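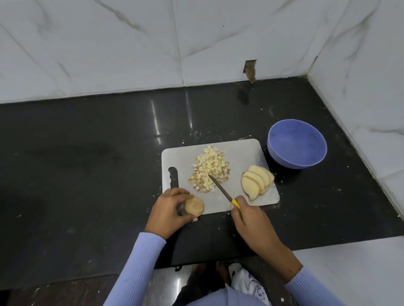

*Page last changed: Aug 6, 2025*

**Call for participants: reading panel for the Bidwood code on robots that cut food in the home**

Bidwood is looking for six people who cook at home most days to sit on a reading panel. The panel will go through our draft code of practice for kitchen robots that use a blade, and tell us which parts of it make no sense. You don't need to know anything about robots. We have plenty of people who know about robots, and the draft reads like it.

## Why we are asking

The first draft went out for comment in June. We had 1304 comments back, and 494 of them were about the meaning of the word "supervised". Hardly any were about food. Several firms have since told us that their machines already meet the code, which we find hard to believe, as the code isn't finished and two of its clauses contradict each other.

We have our own doubts about the thing. A good deal of the draft was borrowed from rules for factory machines, where the floor is marked out, the lighting is fixed and everyone nearby has been trained. A kitchen worktop has a bowl left on it, crumbs, a board that has been used for years and a shiny surface that throws the light back. People hold the food with one hand and cut with the other, with their fingers close to the edge of the knife. Clause 4 of the draft says that "no body part shall be within the cutting zone". Read strictly, that rules out any job shared between a person and a machine. Read loosely, it rules out nothing.

We would like to know which reading an ordinary cook would take from it before it is printed.

## What you would do

- Read the draft (it is long, sorry) and mark every sentence you had to read twice.
- Prepare fruit and vegetables in your own kitchen, as you normally would, and write down where the draft would have stopped you or told you to do something odd.
- Come to two meetings in Lurkden with the drafting group. You will be expected to disagree with them.
- Read the second version and say whether your points were dealt with or just reworded.

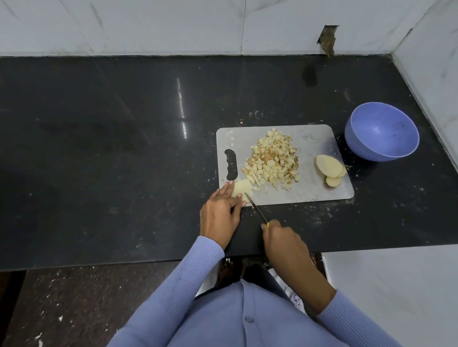

*Photo: Bidwood / home preparation series*

Dicing is the job the draft spends longest on, so we would ask you to do some of that. Use whichever knife and board you usually use. Please don't tidy up or buy anything for it. Clause 9 asks for "a clear and uniform work surface", and we want to hear from people whose boards have loose bits lying all over them by the time they are halfway through.

You will also be asked about clause 11, on handing over. It says that a machine must "signal intent" before it moves a blade towards food a person is holding. It doesn't say what the signal is, how long it should last or what happens if the person has the radio on. One supplier, Flasta, has proposed a soft chime. We are not convinced. We haven't ruled it out either, and panel members will be able to hear the chime in Lurkden and make up their own minds.

## Who we want

You should be over 18 and prepare food from scratch on most days. We would especially like to hear from people who:

- cook in a small or awkward kitchen
- have weak grip, poor sight or the use of one hand
- cook with children about
- have cut themselves badly enough to change how they do things

Please don't apply if you or anyone you live with works for a firm that makes or sells kitchen robots, or for Koutsoukos, the test house that will be checking machines against the finished code. We know this keeps out some well-informed people. The last group was full of them.

## What you get

The fee is £2000 for the whole job, paid in two halves: one after your marked-up copy comes in and one after the second reading. Travel to Lurkden is paid on top. Your name goes in the published code only if you want it there. If you think the result is poor, you can ask for a note of dissent to be printed at the back, and we will print it without editing it.

We can't promise that your comments will change the code. The drafting group has the final vote, and suppliers hold seats on it - a set-up we have argued against and so far lost. What we can promise is that every comment from the panel gets a written answer, and that "noted" will not count as one.

## How to apply

Send us a page or less through the contact form. Tell us what you cooked yesterday and how you went about the chopping. Then pick any one rule on kitchen safety, from a packet, a manual or a wall, and tell us whether you follow it. A CV isn't needed and won't be read.

Large print and audio copies of the draft are available on request. If you can't travel, say so on the form and we will set up a call for both meetings.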